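Recording the pickup-to-bin task for the Trirholm student project

Posted Dec 31, 2022 by Valentin Rusu

Step 3 of the club guide. Steps 1 and 2 (charging, pairing with the Garg logger) are on the setup page. Do not start recording until the logger shows a steady clock.

Each team records the task at home, in an ordinary room. Leave the furniture and bedding where they are. The policy we train in January has to cope with clutter, and last term's Pledbridge set was recorded on bare tables and was of little use outside the lab.

Start position: hold the gripper above the bin, fingers open, one on each side of the rim. Keep the wrist still for 3 seconds before the first move. The alignment script looks for this pause and rejects any clip without it. 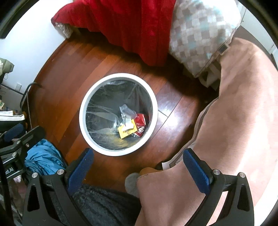
Move to the first object at a slow walking pace. Close the fingers fully, lift, and carry the object over the bin before opening. If you drop something on the way, keep recording and pick it up again – drops are labeled later and are useful. Stop the clip only after the fingers are fully open.

Record 13 clips per session, then change the starting side. Teams working in pairs should agree beforehand who moves first. Two grippers reaching for the same object give clips that we can't label.

Naming: team, session, clip, in that order, with underscores. Carkska rejects spaces and will not tell you which file failed.
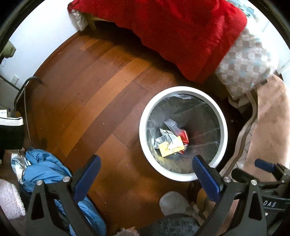 Lighting needs a check at the start of every session. Lock the exposure once and leave it locked, even if a cloud passes. Sunlight across floorboards is acceptable as long as the inside of the bin can still be read; you should be able to tell a silver foil wrapper from the clear liner around it. If you can't, close a curtain and lock the exposure again.

Upload in batches of 6 clips or fewer. The shared drive holds almost 2,000 clips and is slow in the evening. Delete local copies only after the checksum page lists your session as complete.

Step 4 covers labeling.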